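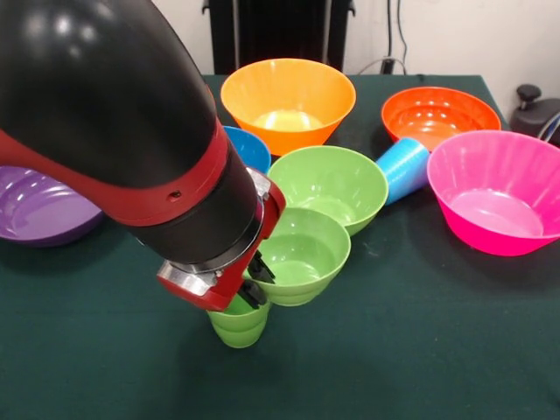

Figure 1. Green plastic cup with a ridged rim, upright on a dark green cloth.

Unit 6: Stacking, Nesting and Shipping Volume

Required reading: Czarnecka course reader, section 7. Bring a calculator to the tutorial.

6.1 Terms

Nesting height is the distance a stack grows each time one more item is added. It is measured rim to rim, with the items seated and no load on top. Nesting ratio is the nesting height divided by the height of a single item. A low ratio means the item ships cheaply for its size.

Draft angle is the slope of the side wall from vertical. A steep wall (small draft) holds more for a given footprint but tends to bind when nested. A stacking shoulder is a step or ridge moulded into the wall to stop an item dropping too far into the one beneath it.

6.2 Stack height

For n identical items of height H and nesting height h:

S = H + (n - 1)h

Worked case. The Tuver tumbler has H = 100 mm and h = 7 mm. For a sleeve of 6 tumblers, S = 100 + 5 x 7 = 135 mm. Packed end to end without nesting, the same tumblers need 600 mm.

Students often multiply n by h and add H. This counts the bottom item twice and overstates the sleeve by one nesting height. The error is small in a single sleeve, but it can cost a layer when cartons are sized to the millimetre.

6.3 Binding

Two causes are treated in this unit. Wedging occurs when the walls meet before the shoulder seats. Vacuum hold occurs when the rim seals and air cannot enter as the items are drawn apart. Wedging is corrected at the mould. Vacuum hold is usually relieved with small ribs on the outer wall, which leave a path for air.

Storage temperature matters for both. Stacks kept in an unheated warehouse in January may behave differently from the samples tested in the lab.

6.4 Carton loading

The Hinis carton has an inside height of 200 mm. Sleeves stand upright, one layer only. Allow for the sleeve bag and any divider before solving for n, and always round n down.

Problems

1. Find the largest n for the Tuver tumbler in a Hinis carton, ignoring the bag.
2. Repeat with h = 6 mm. Comment on the effect on draft angle.
3. The Clullitz bowl has no stacking shoulder. State which form of binding is more likely and why.

Revised October 29, 2023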